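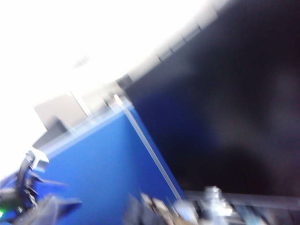

# Firnia Wrist-View Method and Evaluation Kit

**Supplied by the Pindura Laboratory for Manipulation Research**

The Firnia kit allows a research group to reproduce, on its own equipment, the wrist-view filtering method developed at Pindura. It consists of a camera mount, a recording program, a trained filter and the set of recordings on which the published result is based. The kit is offered to universities, public research institutes and company laboratories that train robot arms from demonstrations.

## Background

A camera fixed at the wrist gives a learning system a close view of the object being handled. It also moves with the arm. During fast travel between two positions, the view may sweep across ceilings, lights and furniture, and the images are often blurred or unevenly exposed. Most training sets keep these images on equal terms with those in which the object is in plain sight.

The laboratory asked whether this practice affects the finished policy. The work was led by Nadhirah Sutanto and carried out on two arms, one at Pindura and one at the partner site in Midtbø. The same tasks, objects and grippers were used at both sites, while the rooms and the lighting were left as they were.

## The method

The filter gives every wrist image a weight between zero and one. The weight depends on three measurements:

- the speed of the wrist at the moment of exposure, taken from the arm's joint readings
- the share of the image that is fully white or nearly black
- the agreement between the image and the ones directly before and after it

Images with a low weight are kept in the recording. They count for less during training, and the policy is told, through one added input, how far the current view can be relied upon. When the arm runs on its own, the same weight is computed live, and the policy leans on joint readings until the view settles.

Early versions simply deleted the poor images. This shortened the recordings and left gaps in the motion, and the arm tended to hesitate at the end of long moves. The weighting approach was adopted for that reason in November and has been used in all later work.

## Results

The evaluation set holds 846 recorded demonstrations covering 23 tasks, among them sorting, stacking, drawer opening and the placing of parts in trays. Policies trained with the filter completed more trials than policies trained on the same recordings without it. The difference was largest in tasks with long reaches and smallest in tasks where the gripper stayed close to the table.

Two limits should be noted. The filter gave no measurable benefit where a second, fixed camera already covered the full work area. It also gave low weights to a small number of useful images in which a dark object filled most of the view. Users who handle black or highly polished parts should adjust the exposure threshold before training. The procedure is described in the manual.

## Contents of the kit

| Item | Notes |
|---|---|
| Etus wrist mount | Fits the common flange pattern; adapter ring included |
| Recording program | Stores wrist images and joint readings on a shared clock |
| Trained filter | Supplied with weights and training code |
| Evaluation recordings | Full set, with task labels and trial outcomes |
| Printed manual | Installation, calibration and threshold settings |

The camera, the arm and the gripper are not included. The mount accepts most small board cameras with a fixed lens. A global shutter is preferred — the filter will work with a rolling shutter, but the speed threshold must then be lowered.

## Requirements

The arm controller must report joint positions during motion, and those readings must be available to the recording computer. Over 2000 gigabytes of free storage is advised for groups that intend to keep the full recordings together with their own. Calibration should be repeated whenever the mount is removed or the camera is replaced.

## Availability and terms

The kit is provided for research use under a written agreement with the receiving institution. Changes to the filter may be published freely, provided that the version used is stated. Requests should name the arm, the gripper and the camera to be used, and should be addressed to the Firnia desk at Pindura.

Page last revised Sunday, September 12, 2021.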